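`prakdale-water` 저장소의 데이터 카드다. 가정용 수돗물 사용 기록을 분 단위로 정리한 표 형식 데이터이며, 주방 싱크 수전과 세면대 수전 두 종류의 계측점만 포함한다. 샤워, 세탁기, 변기 급수는 범위 밖이다.

관리: Seon-mi Kong, Facundo Valdebenito
현재 버전: 4
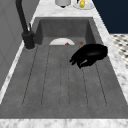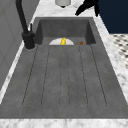
## 구성

| 파일 | 내용 |
|---|---|
| `households.csv` | 가구 메타데이터 (361행) |
| `events/` | 사용 이벤트, 가구별 CSV |
| `flow_1min/` | 분 단위 유량, 가구별 Parquet |
| `excluded.txt` | 제외 가구 ID와 사유 코드 |

가구 ID는 버전 간에 유지된다. 버전 3에서 제외된 가구의 ID는 재사용하지 않는다.

## 이벤트 스키마

- `hh_id`: 가구 ID, 문자열
- `point`: `kitchen` 또는 `basin`
- `t_start`, `t_end`: UTC, ISO 8601
- `vol_l`: 총 사용량(리터)
- `peak_lpm`: 최대 유량(분당 리터)
- `hot_frac`: 온수 비율, 0–1. 온수 배관에 센서가 없는 가구는 빈 값
- `label`: 사용자가 입력한 용도. 대부분 비어 있음

유량이 0으로 떨어진 뒤 4초 안에 다시 흐르면 같은 이벤트로 묶는다. 설거지처럼 짧게 끊어 쓰는 패턴은 이 기준에서도 여러 이벤트로 나뉜다. 다른 간격이 필요하면 `scripts/merge.py --gap`으로 다시 생성한다. 단, `label`은 재병합 시 첫 이벤트의 값만 남는다.

## 수집

계측기는 Casell 초음파 유량계를 사용했다. 급수관 외부에 부착하는 방식이고 배관 절단은 없다. 설치와 초기 보정은 Trollgate 지역 담당 Aarne Saarinen이 맡았다. 용도 라벨은 참여 가구 중 81가구에서만 받았으며, 입력 여부와 시점은 가구 재량이다. 라벨 분포를 전체 가구의 용도 분포로 해석하면 안 된다.

## 전처리

1. 계측기 시계 오차를 게이트웨이 시각 기준으로 선형 보정
2. 최소 감지 유량 미만 값을 0으로 치환
3. 연속 결측이 한 시간을 넘는 구간은 `NaN` 유지, 그 이하는 직전 값으로 채움
4. 이벤트 추출 후 `vol_l`이 0.05 미만인 행 삭제

3번은 버전 4에서 바뀌었다. 이전 버전은 결측을 모두 0으로 채웠고, 야간 사용량이 실제보다 낮게 나왔다. 버전 2 이하로 계산한 야간 기저 유량은 이 버전과 직접 비교할 수 없다.

## 알려진 문제

- 라벨이 있는 이벤트는 4,000건이 넘지만 `kitchen` 쪽에 치우쳐 있다.
- 9월 펌웨어 갱신 이후 일부 계측기의 `peak_lpm`이 정수로 반올림되어 있다. 해당 행은 `fw_flag=1`.
- 필터 정수기가 싱크 하부에서 분기된 가구는 정수 사용량이 `kitchen`에 합산된다. 분리할 방법이 없다.
- `hot_frac`은 배관 표면 온도에서 추정한 값이다. 짧은 이벤트에서는 신뢰도가 낮다.
- 누수 의심 구간은 삭제하지 않았다. `leak_suspect` 열로 걸러낼 것.

## 개인정보

주소, 세대원 이름, 계약 번호는 수집 단계에서 제거했다. `households.csv`의 거주 인원은 1, 2, 3, 4+ 네 구간이고 지역은 권역 단위까지만 제공한다. 분 단위 유량만으로도 부재 시간대를 추정할 수 있으므로, 외부 데이터와 결합한 가구 재식별은 이용 조건에서 금지한다. 삭제 요청이 들어온 가구는 다음 버전에서 빠지고 `excluded.txt`에 코드 `W`로 기록된다.

## 변경 요청

스키마 변경 제안은 이슈에 `schema` 태그를 달아 등록한다. 검토는 Štefánia Kováčik가 금요일에 일괄 처리한다. 값 오류 신고에는 `hh_id`, `t_start`, 사용한 버전을 반드시 적는다.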